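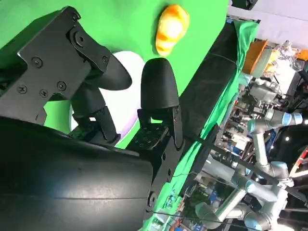
Wrist view, late morning. Fingers open, toy still on the green.

July, evening

My shoulders hurt and I am writing this in the kitchen with the window open. It is my second week in Pretholm and I have not yet written one line about the work itself, only about the room and the landlady's stairs. So tonight the work.

I spent the whole day showing the arm how to pick up the toy food and put it on the white dish. I hold the handles, the arm copies my hands, and everything is saved: the joints, the pictures, the moment when I close the fingers. One time of this we call an episode. The plan on the wall says 200 episodes for this task, and the counter of the whole project stood at 982 when I switched off the screen. I had hoped to see four digits before going home, but my hands were finished before the counter was.

What I find difficult is the tilt. When I look at the table with my own eyes, everything is straight and easy. When I look through the wrist, the table leans and the green goes up like a hill, and left is not really left any more. In the first days I was always correcting in the wrong direction. Now I try to look mostly at the gap between the two fingertips and I let the rest of the picture lean as it wants. It helps. I still lose the feeling when the wrist turns far.

The orange and yellow one is my enemy. We have not agreed what it is. I say bread, the others in the office say fruit, and in the task list it has only the name "item 6", so the list does not help. It is long and lumpy, and if I take it near the end it turns in the fingers and I must throw the episode away. If I take it in the middle it goes well, but then I must come down slowly, and I am not a slow person. The instruction from De Bruijn, who pay for this part, is that we must not make every demonstration the same. Come from the left sometimes, come from above, make a small pause. I understand this, a robot which has seen only one way will know only one way. But it is strange to be asked to be different on purpose. After lunch I noticed that my "different" had also become a habit: left, above, left, above.

I threw away 12 episodes today. In seven of them I dropped the toy, in four I was too fast and the fingers pushed the dish, and once I sneezed. The sneeze was a very big movement of the arm. I was ashamed for a moment, and then I laughed alone for too long.

In the afternoon we tried the policy that was trained on last week's episodes, on the easy task with the block. I had not seen this before. I took my hands away from the handles and the arm went down by itself, and just before closing it made a small stop and a small move to the right. I make this stop. I did not know that I make it, but it was mine, I recognised it like one recognises one's own handwriting. It took the block on the second try. I did not say anything to the others about the stop.

The software, Zorkier, lost the connection two times before four o'clock and both times I had to bring the arm home by hand and start the session again. I wrote it in the log. Somebody had already written the same thing there three times, with more exclamation marks.

Things for tomorrow: ask for a lower chair. Tape on the handles, the left one is slippery. Read the Ruvar manual about the force limit, because I think I close too hard – the toy has a small mark now. Also buy bread, the real kind.

My mother asked on the telephone what I do the whole day. I said I am teaching somebody to set the table. She asked if he is making progress. I said a little, and that he is very patient with me. Now I will put something warm on my shoulder and go to bed.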